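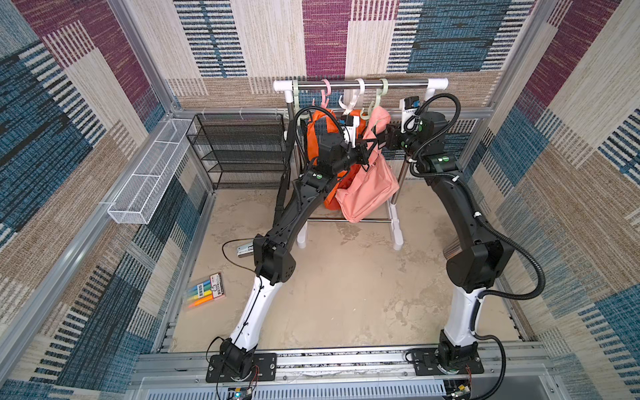
Žofie Říha wants it on record that the last checklist had no line for cables and that this is how we lost a perfectly good power supply. Fine. There is a line for cables now.

Two-arm cell, shared workshop, Jostotley
Pre-run inspection, September
Checked by: Kvido Ondrejka

1. Mounting plates bolted to base rail
OK. All bolts tight. One had paint on the head, origin unknown, left alone.

2. Cable conduits clear of joints through full travel
PASS WITH COMMENT. The left arm trails a loop onto the floor. Clip it before anything runs above half speed. (Žofie: "Clip it before anything runs.") Amended accordingly.

3. Emergency stop
OK. Tested three times, the third by Matúš Paulík's elbow.

4. Grippers, closing force
OK. Set for fabric. Do not borrow the settings from the Barua job unless you enjoy sewing.

5. Wrist camera secure
OK. Hand tight plus a bit, as the manual does not say.

6. Clothes rack stable with bags on
PASS WITH COMMENT. Stands up fine by itself. With both grippers on one bag the arms can pull against each other, and the rack loses. Keep the pull limit at 75 percent.

7. Enclosure floor clear
FAIL. Stapler and highlighters. Remove. Same finding as last month, same stapler.

8. Exposed boards and wiring at front edge
FAIL. Needs a cover. Iveta Krajčí has offered to print one.

9. Cycle log
406 cycles since last greasing. Grease due at 431, so do it before the weekend crowd gets in.

Result: no powered run until 2, 7 and 8 are signed off.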